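**Arm on the pasta shelves at Hundstead – how's it going for the rest of you?**

**melahat_akbulut**
I've packed shelves here for 8 years, so forgive the ramble. Since July the arm does the dry goods and I do whatever it can't, plus the tidying. My knees are grateful, but I do miss having Tülin Duman across the aisle for a natter – she's been moved to orders at Kocabaş and I hardly see her!

**dinetti_nights**
Lovely post, but I don't agree it's a fair swap. We lost 2 evening shifts at our place and got a "monitoring" roster at the same pay.

**tulin_d**
Miss you too, love! I'm with dinetti on the pay, though I'd never go back to lifting cartons all day. Bags are the fiddly ones, aren't they? Boxes keep their shape and bags flop about.

**melahat_akbulut**
They do, and the colour of the packet is no help to me when I'm sorting after it. Orecchiette on the floor by the shelf, with the other pasta:
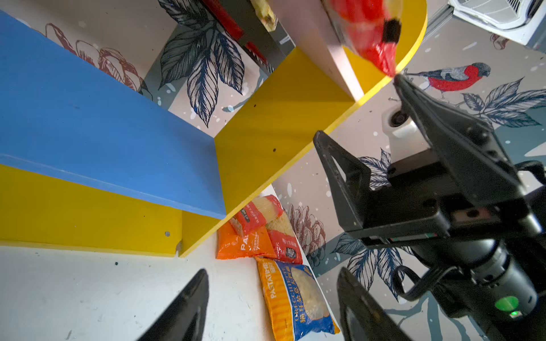
**wedotgate_kev**
Who picks up the packets when the arm can't?

**melahat_akbulut**
Whoever is rostered on that aisle, and it goes in the log before the end of shift.

**dinetti_nights**
Then the log should count as paid work. Ours takes me 30 minutes – I'll be raising it again.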